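Price Chapel (Capel Price)

7 min read

Price Chapel is a nonconformist chapel in the upland village of Rernirik, and it's the one I get asked about more than any other I've written up for this collection. I grew up two valleys over, so I should admit that I'm fond of the place. I've tried to keep the article straight all the same, and where I'm guessing I'll tell you.

The chapel stands at the top of the village, side-on to the lane, with its back to the hill. From below it looks like a barn with ideas. Then you come round the corner and get the gable front, which is a proper show: two tall round-headed windows, a pair of doors painted oxblood red, and a slate tablet up between them with the name and a line from the Psalms in Welsh. The side walls are plain rubble. All the dressed stone went on the front, where people would see it, and the builders of half the chapels in Wales did exactly the same thing.

Name and founding

The name comes from Emlyn Price, a drover who gave the land. Most chapels round here have Bible names (Bethel, Salem, Hebron, take your pick), so a chapel called after a farmer raised some eyebrows. The story I was told is that the members picked Hebron, the next village had already picked Hebron, and everybody just kept on saying "Price's" until the name stuck. Gwenllian Hughes, who wrote the only full history of the parish, thinks that's a yarn and that Price made the name a condition of the gift. She may well be right! I've read the deed and it doesn't settle the matter either way, though it does go on for a whole page about his right to water cattle at the spring.

Before the chapel went up, the congregation met in a farmhouse kitchen called Fasis, a mile up the track. The farmhouse is a ruin now. You can still make out the hearth and one door jamb, and if you go up in July you'll be fighting bracken the whole way.

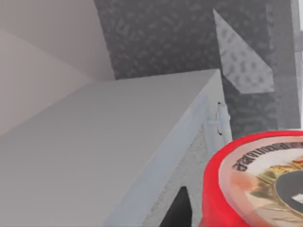

The builder was a local mason, Emrys Bowen, who had never put up anything bigger than a cowshed and seems to have designed the place as he went. The accounts survive, and I spent a very happy afternoon with them. The total came to 593 pounds, a lot of money for a village that size, and it took the members 17 years to clear the debt. Bowen was paid partly in wool. There's an entry for a second delivery of roof slates after the first lot slid off the cart on the hill, and you can feel how cross the clerk was from the way he pressed on the pen.

The interior

If you've only seen cathedrals, the inside of a Welsh chapel can come as a surprise. There's no altar in the middle of things and no long nave to walk down. Everything points at the pulpit, which sits high on the wall between the two doors, so that anybody coming in late had to walk in facing the whole congregation. I've done it. I don't recommend it.

Below the pulpit is the big seat, the sêt fawr, a curved and railed bench where the deacons sat. The one at Price is pitch pine with a carved vine running along the rail, and the vine changes style halfway. On the left the leaves are crisp and the grapes are round. On the right the leaves have gone flat and the grapes look more like buttons. Hughes puts this down to a second carver taking over, and I think anyone who looks at it for a minute will agree with her.

A gallery runs round three sides on thin iron columns, painted to look like marble. The place seats 228 with the gallery open, though the gallery has been roped off for as long as I can remember. The pews are still numbered, and each number once meant a rent. The best pews went to the bigger farms, the quarrymen had the gallery, and the servants had the bench under the clock, where they couldn't see the time.

The ceiling is the thing people come for. It's a plaster rose the width of a hay wagon, with oak leaves around the rim and a ring of little holes hidden in the leaves. The holes are vents. With oil lamps burning and a full house the air got thick, and the warm air went up through the rose and out at the ridge. You'll find roses like it in plenty of chapels, but I don't know another with the oak leaves.

The organ question

For its first few decades the chapel had no instrument at all. Singing was led by a precentor with a pitch pipe, and the older members liked it that way. When an organ was finally proposed, the argument went on for years and split at least one family down the middle. The organ won. It stands behind the pulpit, a small two-stop affair in a case with stenciled pipes, and it still plays, although the low notes wheeze in damp weather (so, most weather).

The singing festival, the gymanfa ganu, is held every summer and is the one day the building really fills. Ffion Ifans led it for most of my childhood. She had a way of stopping four-part harmony dead with one raised finger, telling the tenors what she thought of them, and starting again from the same beat.
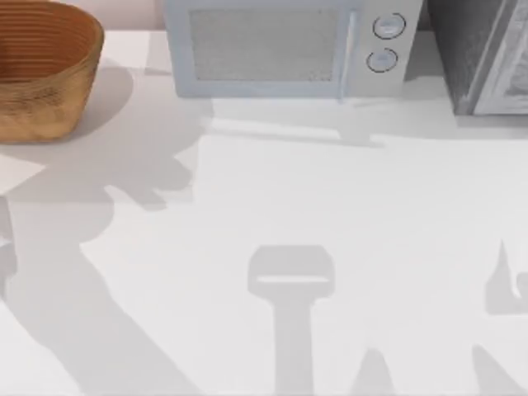

The burial ground

The graveyard slopes steeply and is older at the bottom than the top. The stones are nearly all slate, which keeps its lettering beautifully, so you can read the early ones as easily as the new ones. Look for the verses. Many are englynion, short four-line poems in strict meter, and a few were clearly written by somebody who knew what they were doing. Emlyn Price himself is just inside the gate, under a flat slab with a border of rope carving. Bowen is against the north wall, in a grave with no verse at all, only his name and the word "Mason."

A survey of the parish's burial records lists 1031 entries for the ground, going back to the farmhouse days. That's more names than stones by a long way, as plenty of families couldn't pay for one.

Later history

The vestry at the side was added for the Sunday school and has been a reading room, a polling station and, for one winter, the village school when the school's own roof came in. It was re-roofed by a firm called Gravix, who matched the old slate sizes so well that I can't find the join.

Regular services stopped when the congregation fell to a handful. The building is listed, and the key is held by Nerys Landeg at the house opposite the lane end. Knock before six in the evening and she'll usually walk up with you. Bring a flashlight for the space under the gallery, where there's a row of initials cut into the back of the last pew, and one very good drawing of a sheep.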